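About Brotton Nail Training

Brotton teaches nail enhancement at one site, in the former Geerts print shop on Ostdale Road. The teaching room holds 17 stations. Each station has a stone-topped table, a clamp lamp, a dust extractor and a practice hand. The school is run by Velimir Krasniqi, who wrote the present course and still marks the final set of every student.

Courses

The full course is 540 hours. Of these, 318 are spent on practice hands and the remainder on live models, theory and sanitation. Students do not touch a live model until nine practice sets have been passed. A passed set may be kept or taken off, at the student's choice. A failed set is taken off and redone on the same hand.

There is also an evening course for licensed technicians who want to change product or learn long shapes. It covers stiletto, coffin and almond and assumes that the student can already prep a natural nail. Evening sessions start at 6:30 and the door is locked at 6:45.

Practice hands

We use soft mannequin hands with slotted fingertips. A blank tip slides into the slot and is held by friction. The student then fits, glues, files and coats it as they would an extension on a client. Rigid hands are cheaper and last longer, but the fingers cannot be moved apart, and most faults in filing come from how the technician holds the finger.

The hands stain. Dark polish is the usual cause, red and purple in particular, and acetone tends to spread the color before it lifts it. We replace a hand when the slots no longer grip. Stains are not a reason for replacement, and a hand issued in September may carry the marks of two or three earlier students.

Each student is issued one hand and signs for it. Lost hands are charged at cost. Spare tips are in the gray drawers by the sink, sorted by size, and students are expected to put unused tips back in the right drawer.

Long shapes

The stiletto is taught last. It is a simple shape to describe and a slow one to file. Both sidewalls must taper at the same rate, the point must sit on the center line of the finger, and the apex has to be placed far enough back to carry the length. A common fault is a point that drifts toward the thumb side – this comes from filing one wall in long strokes and the other in short ones. We ask students to turn the hand around and look down each nail from the tip before any color goes on.

Glitter is applied after shaping. Fine glitter in gel can be capped smooth in two coats. Coarse glitter needs more, and some clients prefer it left rough. Both finishes are accepted for assessment if the student has written down which one was intended. Gritty patches on a set recorded as smooth lose marks. Gold and silver mixed in one coat should be blended on the palette first. Mixing them on the nail gives bands.

Products

Gels, glues and removers come from Flustar and are included in the course fee. Students may bring their own brushes and files. They may not bring their own monomer, primer or remover, and this applies to the evening course as well. Safety sheets for everything in the room are in the binder at station 1.

Tables

The tabletops are sealed stone, kept from the previous fit-out at our old address. They clean well and do not mark under acetone if it is wiped up promptly. They are also cold, and gel straight from the shelf behaves differently on them in winter, so bottles are kept on the warming tray from November to March. Filing dust is wiped with a damp cloth, never brushed – the extractors deal with airborne dust only.

Assessment

The final assessment is one full set of five on the practice hand and one on a live model. Shape, symmetry, surface and cleanliness of the cuticle area are marked separately. Polish on the skin is a fault on either hand. Old stains on a practice hand are noted before the assessment starts and are not counted.

Visiting

Visitors can see the room during any daytime session. Please call first. Parking is behind the building, entered from the loading side. 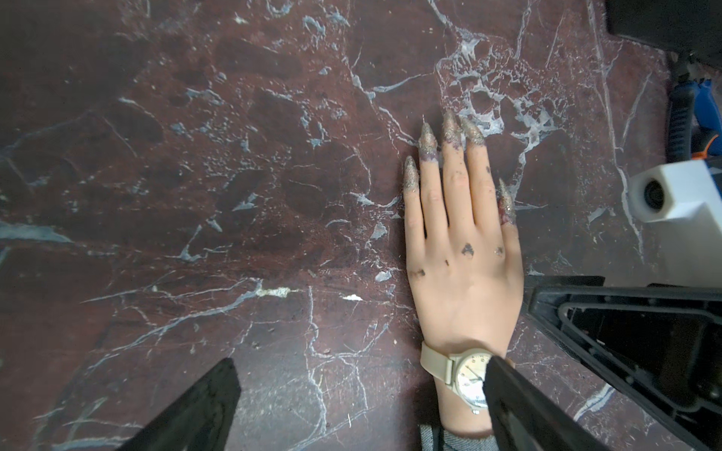

I took the evening course after six years of doing only short squares, and the stiletto sessions were harder than I expected. My points leaned for the first three weeks. Looking down each nail from the tip fixed most of it, and I do that with clients now. I would have liked more time on coarse glitter. – Former evening student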